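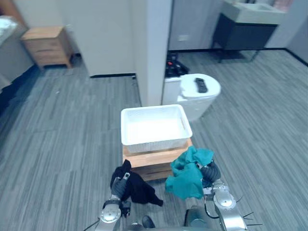

PART TWO: LEARNING FROM DEMONSTRATION

Chapter 5
Garments, Containers and the Problem of the Second Hand

By Zinhle Visser and Thandeka Kekana
Online edition, Mon 11 November

The preceding chapter treated objects whose shape could be written down in advance. A mug may be turned or tipped, but it remains the same mug, and a controller that knows its position knows nearly everything required to pick it up. Clothing offers no such convenience. A shirt held by the collar and the same shirt held by a cuff present two quite different outlines, and the number of outlines between them is for practical purposes without limit. The present chapter is concerned with methods by which a two-armed robot may be taught to handle garments in furnished rooms, and with the manner in which the results of such teaching should be measured.

The task used throughout is the placing of clothes in a laundry basket. It was chosen for its plainness. The basket has an open top and a fixed rim, and a reader with no training in the subject can judge whether a garment is inside it. The difficulty lies in the approach. With a garment in each gripper, the robot must decide which arm is to move first, how far the cloth will hang below the fingers, and whether the hanging part will clear the rim. When the basket stands on a crate, the rim is raised and the allowance for hanging cloth is reduced accordingly.

Early work on the problem attempted to estimate the full shape of the cloth before any movement was made. Laxdal's group at the Menari laboratory followed this course for 2 years and reported good agreement between the estimated and the true shape on a bare table. Agreement was much poorer in bedrooms and bathrooms, where one part of a garment commonly hides another and the arm itself hides both. Readers should not conclude that shape estimation is without value; Section 5.4 returns to it in connection with folding.

The method described here, known as the Kaimal procedure, dispenses with the estimate. A human operator guides both arms through the task, and the readings of the joints are stored together with the views from the head and from each wrist. A policy is then trained to produce the next short run of movements from the most recent views. 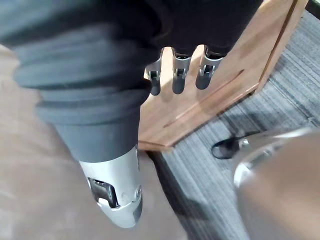 The wrist views deserve particular attention. In the trials conducted by Pieter Lekota and Tove Hauksdóttir, a policy trained on the head view alone performed acceptably while the garment was held high, and badly once it had been lowered towards the rim, at which point the gripper and the cloth obscured the place of contact. The addition of the wrist views removed the greater part of these failures. It also introduced a new one. A wrist camera sees a good deal of floor, furniture and neighbouring machinery, and a policy trained in a single room may come to depend on these surroundings. The usual remedy is to collect demonstrations in several rooms and to vary the starting position of the basket within each.

The collection on which the exercises of this chapter are based, the Zornerura set, contains 3000 demonstrations. Of these, 660 were withheld from training and are reserved for testing. Students should resist the temptation to consult the reserved portion when adjusting their own models, as any figure obtained afterwards will be of little use for comparison.

5.1 Terms and Notation

A demonstration is one complete run of the task under the control of an operator. A trial is one complete run under the control of a policy. A trial is counted as successful when every garment lies wholly within the basket and both grippers are open. A sleeve left hanging over the rim is recorded as a partial placement and is reported separately.

We use cookies to remember your place in the online edition. By continuing to read you accept the Bristetti Press cookie policy. Manage settings.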